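Subject: Re: [limemham-fiber] natural yellows that hold up?
From: Kanini Kinyua
To: limemham-fiber list

Hi all,

Oh, I love this question, and I have been waiting for somebody to bring up weld so I could go on about it!

> I've tried onion skins twice and both times got a nice gold
> that went tan by the end of the summer. Turmeric was worse, it
> was gone in a few weeks on the windowsill. Is there any plant
> yellow I can put on cotton that will take regular washing? I
> have 7 yards of plain muslin and would rather not ruin all of
> it. Also does anybody know if our tap water matters? I'm on the
> Polumero side of town and the kettle scales up like crazy.
>
> Thanks, and sorry if this has been covered before.

It has been covered, but not since the archive moved, so please don't apologize.

Turmeric is always going to leave you. It's a gorgeous color and it goes on with no effort at all, but light eats it, and no mordant I've tried has slowed that down much. I still use it with kids. Onion skin is better than its reputation if you mordant properly first, and I suspect that's where yours went wrong, especially if you used the recipe on the back of the old guild handout. That one was written for wool. Cotton needs more help.

What I do now is scour hard (an hour at a simmer with soda ash, longer if the water comes out brown, and muslin nearly always does), then a tannin bath overnight, then aluminum acetate. People skip the scour and then blame the plant. I did it myself for years. 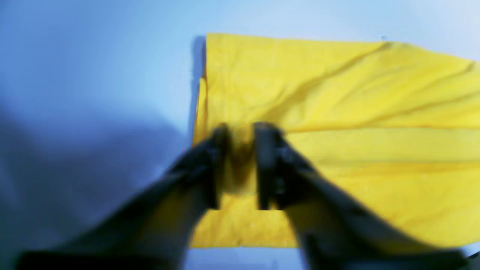
Then the weld. I grow mine along the back fence, but the dried tops from Ait Ali are very good and they'll sell you a small bag if you ask. Keep the pot below a simmer. If it boils you start pulling out the browns and the yellow goes muddy on you, and there's no getting it back. I add a pinch of chalk toward the end and the color just jumps — it's my favorite moment in the whole business and I call people in from the other room to look.

Your hard water is a plus here! Weld likes calcium. I'm on a well with soft water, which is why I need the chalk. You might not need any. Try a swatch both ways. For madder it's the same story, hard water is kind to it, but if you ever get into cochineal you'll want to buy distilled or collect rain.

On washing: pH-neutral soap, cool water, dry it in the shade. I have a weld-dyed pillowcase that has been through the machine almost 90 times (there's a tally inside the closet door, I got curious) and it's softer and a little paler but still plainly yellow. Vinegar will strip it, so keep it away from the "set your dye with vinegar" crowd.

For oranges, since a couple of you wrote to me off list after the May meeting, overdye the weld with a weak madder bath. Weld first, then madder, and pull it early because it keeps getting redder while your back is turned. Coreopsis will get you to orange on its own too, if you have the flowers and the patience to keep picking them. I froze mine in bread bags until I had enough for a pot. On ready-made shirts, check whether the thread is polyester before you start. It won't take the color and you'll have pale stitching all over, which some people like. I've come around to it. 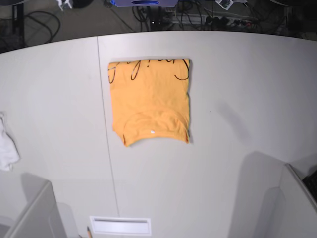

SWAP SHELF AND OTHER BITS

The swap shelf at Trornance is open again, same spot by the stairs. Please label mordants with what they are AND the month you opened them. There was a jar of white powder there last time with "good stuff" on it and it had to go.

I have 34 weld seedlings in paper pots, more than I can plant. Take some! They hate being moved once the taproot gets going, so sooner is better. First year you get a flat little rosette and nothing much to look at, second year it shoots up and you cut it as it flowers.

If you want the long thread from last time about tannins (gallnut vs. sumac, it got lively), it's message 3729 in the archive. The search box still doesn't work but you can type the number in.

And to the original poster, please cut a small piece off the end of that muslin and test before you commit the rest, and write back and tell us what you got, even if it's tan again.

Kanini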